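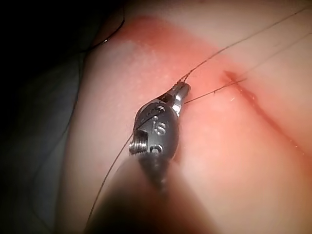 How long should you leave the tail when you start a row of stitches? Longer than you think, and then a bit longer than that.

I have been practicing suturing at my dining table since March, which is a strange sentence to write as a person who sells flooring for a living. It started with a quilt. I was hand-stitching a binding, badly, and fell down a hole of videos in which calm people with steady hands closed up pads of fake skin as if they were wrapping a nice gift. I wanted hands like that. I ordered a practice pad that evening.

The pad is the thing everyone asks about when they come over, usually right before they ask if dinner could be somewhere else. Mine is from Revuvex and it's the color of a supermarket ham. It has a few cuts in it already, and you can make more, but I'd advise restraint. I gave mine so many extra ones in the first week that it now opens like a wallet.

A good pad, I have decided, should fight you a little. The cheap one I bought second tore whenever I pulled a knot snug, so every stitch became a tiny cheese wire. I got 154 stitches out of it before I gave up. Yes, I kept a tally. It was winter in Edcombe and the cable was out.

Thread is where the money goes. Dark thread on a pale pad is the only way I can see what I've done, although seeing what I've done has its drawbacks. I found a woman in Darkham selling off a box of 600 short lengths, past their date and marked for practice only, and I've been working through it ever since. Some of them fray if you so much as look at them. A frayed bit will go through the pad once, grudgingly, and then bunch up on the way back like a sock in a boot.

Things I have learned, in no order. Hold the needle further back than feels natural. Go in straight and let the curve do the turning. Don't strangle the edges — they should meet, and that's all they should do. Put the loose end where you can find it again. I lose mine about every other stitch and then spend a while petting the pad with the tip of the holder, hoping to snag it.

My sister-in-law, who is a nurse at the clinic on MacRitchie, looked over my best row and said it was "very even for a sofa." I've chosen to be flattered.

The quilt is still not bound, by the way. It's on the chair next to me with 2 sides done and the clips still on the rest. I've promised to finish it before I start on the curved incisions, and I've already cut one of those in the corner of the pad, just to see how it lies.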